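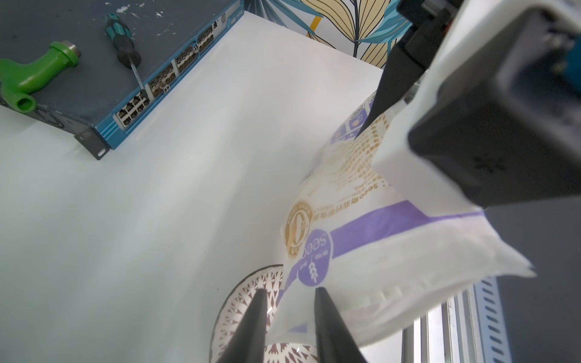
최종 수정: 2월

3장. 작업대 정리와 스위치 설치 준비

드디어 랙에 올릴 스위치를 손에 넣으셨군요! 이 장에서는 중고로 들여온 랙형 스위치를 작업대 위에서 점검하고, 랙에 넣기 직전 상태까지 만드는 과정을 다룹니다. Mesville 작업실의 소형 랙을 기준으로 썼지만 Funcombe 쪽 랙도 순서는 똑같습니다. 배관 자재와 공구, 간식까지 한 상판에 같이 올라오는 작업실이라면 3.1절부터 차근차근 읽어 주세요. 정리가 절반이고, 이 절반이 꽤 재미있습니다.

3.1 상판 비우기

1. 스위치의 전원 코드가 빠져 있는지 먼저 확인합니다.
2. 스위치 윗면에 올려 둔 것을 모두 내립니다. 초록색 배관 이음쇠처럼 금속 나사산이 달린 부품은 끌지 말고 들어서 옮기세요. 상판에 긁힌 줄이 남습니다.
3. 드라이버는 손잡이를 몸 쪽으로 두고 공구 트레이에 넣습니다. 날 끝이 포트 쪽을 향한 채로 두면 팔꿈치로 한 번만 건드려도 포트 안쪽 핀이 다칠 수 있습니다.
4. 식품 포장은 간식 바구니로 보냅니다. 뜯은 봉지는 집게로 입구를 막아 주세요.
5. 배관 이음쇠는 Grumard 부품 서랍의 맨 아래 칸에 넣습니다. 네트워크 부품 칸과 섞이면 나중에 정말 찾기 힘듭니다!

참고: 흰 상판은 작은 나사가 잘 보여서 분해 작업에 아주 좋습니다. 다만 광이 도는 면이라 조명이 반사되니, 포트 안을 들여다볼 때는 등을 옆으로 조금 돌려 보세요. 훨씬 편합니다.

주의: 음료는 스위치와 같은 상판에 올리지 않습니다. 뚜껑이 있는 컵도 마찬가지입니다.

3.2 겉면 청소

1. 마른 붓으로 환기구와 포트 둘레의 먼지를 털어 냅니다. 포트 입구가 아래로 가도록 기울이면 먼지가 안으로 들어가지 않습니다.
2. 윗면은 살짝 적셨다가 꼭 짠 극세사 천으로 닦습니다. 천에서 물이 떨어지면 다시 짜세요.
3. 굳은 페인트 자국은 플라스틱 주걱으로 살살 밀어 봅니다. 안 떨어지면 그대로 두어도 됩니다.
4. 앞면은 면봉으로 포트 테두리를 따라 닦습니다. 포트 안쪽에는 면봉을 넣지 마세요.
5. 통풍이 되는 곳에 두고 완전히 말립니다. 저녁에 닦았다면 다음 날 아침에 이어서 하는 것이 제일 마음 편합니다.

주의: 아세톤과 시너는 쓰지 않습니다. 도장이 벗겨지고 플라스틱 부품이 녹을 수 있습니다.

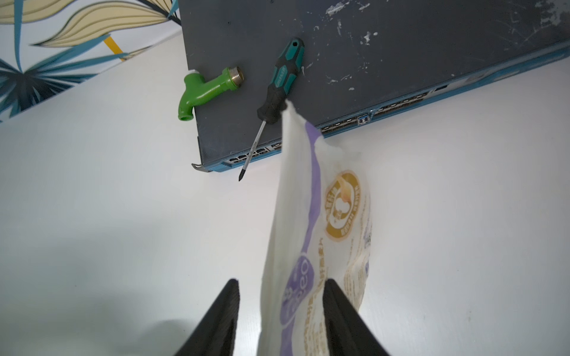

청소가 끝나면 포트 점검으로 넘어갑니다. 이 단계가 저는 가장 즐겁습니다. 낡아 보이던 장비가 하나씩 제 모습을 드러내거든요. 윗면에 흰 페인트가 튀고 긁힌 자국이 있어도 겁먹지 마세요. 겉의 상처와 포트의 상태는 별개라서, 앞면을 따로 꼼꼼히 봐야 합니다. 청록빛 앞판에 줄지어 있는 포트 사이로 작은 파란색 모듈이 꽂힌 자리가 있으면, 뽑기 전에 위치부터 적어 둡니다.

3.3 포트와 모듈 점검

1. 앞면 그림을 종이에 간단히 그리고, 모듈이 꽂힌 칸을 표시합니다. Kaushik 점검표를 쓰면 칸이 이미 나뉘어 있어 편리합니다.
2. RJ45 포트 안을 손전등으로 비춰 핀이 나란한지 봅니다. 휘거나 눌린 핀이 보이면 그 포트에는 테이프를 붙여 사용 금지로 표시하세요.
3. SFP 칸에 꽂힌 모듈은 걸쇠를 푼 다음 똑바로 당깁니다. 뻑뻑하면 멈추고 걸쇠를 다시 확인합니다.
4. 뺀 모듈에는 먼지 마개를 끼우고 정전기 방지 봉투에 넣습니다. 과자 봉지나 일반 비닐은 대신 쓸 수 없습니다.
5. 빈 칸에도 가능하면 먼지 마개를 끼워 둡니다.

참고: 모듈 표면의 글자가 지워졌다면 규격을 짐작해서 꽂지 말고, 스위치를 켠 뒤 관리 화면에서 인식 정보를 확인하세요. 속도가 1000으로 표시되면 1000Mbps, 그러니까 기가비트로 연결된 것입니다.

3.4 랙 브래킷 확인

1. 양옆의 브래킷이 휘지 않았는지 눈높이에서 봅니다.
2. 브래킷을 고정한 나사를 드라이버로 가볍게 조여 봅니다. 헛도는 나사는 같은 규격으로 바꿉니다.
3. 랙용 볼트와 케이지 너트를 작은 접시에 모아 둡니다. 여분도 2개 챙겨 두면 든든합니다.
4. 랙에서 스위치가 들어갈 칸을 정합니다. Mesville 랙은 8번 칸, Funcombe 랙은 12번 칸을 비워 두었습니다.

주의: 랙에 넣을 때는 두 사람이 함께 작업합니다. 한 사람이 본체를 받치고 다른 사람이 볼트를 끼우며, 볼트가 모두 걸리기 전에는 손을 떼지 않습니다.

3.5 시험 전원

1. 상판에 스위치만 남았는지 한 번 더 살핍니다. 환기구 앞은 손바닥 하나 너비 이상 비웁니다.
2. 접지된 콘센트에 전원 코드를 꽂습니다.
3. 팬 소리를 듣습니다. 처음에는 크게 돌다가 차츰 잦아드는 것이 보통입니다. 갈리는 소리가 나면 바로 코드를 뽑으세요.
4. 노트북을 첫 번째 RJ45 포트에 연결하고 링크 표시등을 봅니다. 불이 들어오면 정말 반갑습니다!
5. 사용 금지 표시가 없는 나머지 포트도 같은 케이블로 차례차례 시험하고 결과를 점검표에 적습니다.

불이 들어오지 않는 포트가 있으면 케이블을 바꿔 다시 시험하고, 그래도 같으면 4장의 문제 해결 표를 참고하세요. 시험을 마친 스위치는 코드를 뽑고 식힌 다음 랙으로 옮깁니다.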